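Four Thousand Demos Later

So I've been promising a write-up of the Ostmont runs for ages, and it's a holiday here, the grill is somebody else's problem, and I have coffee. Let's go.

For anyone new: my side project (okay, my main project at this point) is teaching a robot arm to do small tabletop jobs by copying people. You hold a gripper in your hand, you do the job, the camera on the gripper records what the fingers see, and later a policy learns to turn those pictures into motion. I call my pipeline Junard. The tasks this spring were picking up bottle caps, sliding a card to the edge of the table and pinching it, and putting a spoon in a cup. Nothing glamorous.

The question I wanted to answer was a boring one. How much of the recording do you really need? When I started, I was saving everything from the moment I hit the button, and that included a whole lot of me hovering over the table while I made up my mind. My gut said to throw the hovering away. It's dead time! The robot doesn't need to learn how to dither!

I ended up with 4000 demos in total. After I tossed the fumbled ones and the ones where the tracking got lost, I had 2386 that I'd actually trust. Then I trained two versions of the same policy. Version one got the full recordings. Version two got trimmed recordings that started right before the fingers reached the object, and ended right after the release. Same network, same number of training steps, same seed, same everything else I could think of.

I was so sure about version two that I'd already started deleting the untrimmed files to save disk space. Please don't do that. I got 530 of them back from a backup drive and had to pull the rest off the old laptop overnight.

What happened was that the trimmed policy was great as long as the object was already close to the fingers. It was quick and kind of snappy, and I sent a very smug message to the group. Then I started it with nothing nearby and it went to pieces. It would close on bare table, open, close again, and drift off toward the corner. It had never been shown open fingers over plain wood with nothing to grab, so it did the only thing it knew, and that was grab.

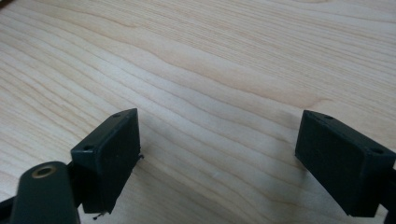 Dewanti Yeoh wrote back that I was blaming the trimming for something that could just as easily be a data balance problem, and that I should put a little of the empty stuff back before I declared anything. Fair! My first draft of this post had a much louder title.

So I did a third version. I took the trimmed set and mixed in 1000 short clips of approach and hover, picked at random from the full recordings, with no attempt to choose nice ones. That version kept nearly all of the snappiness and mostly quit pinching at the table. It still does it once in a while on the card task, and I think that's down to the card being thin and the table being close to the same color, but I haven't tested that with a darker card yet.

A few loose notes while I remember them.

The full version wasn't bad, by the way. It was slow. It learned my dithering very faithfully, including a little pause before the spoon that I didn't know I had until I watched a robot do it.

I tried labeling the hover clips with a separate "waiting" tag, an idea I lifted from Judit Sárközi after a long phone call. It helped on the caps and did nothing at all for the spoon. I may have done it wrong. She thinks I did it wrong.

Success rates: I'm not posting a table yet. I ran the trials on different days and I bumped the overhead lamp somewhere in the middle, so the numbers for the card task aren't a fair match. I'd like to redo those before anyone quotes them at me.

If you want to try this with your own recordings, the trimming script is in the Junard folder, and the setting for how much hover to mix back in is called keep_idle. It's off by default, which was a dumb choice, and I'll flip it in the next update. Keep a copy of your raw files somewhere first.

Next up is the card redo with a dark card and the lamp taped down, and after that I want to see if the same mix works on the drawer task.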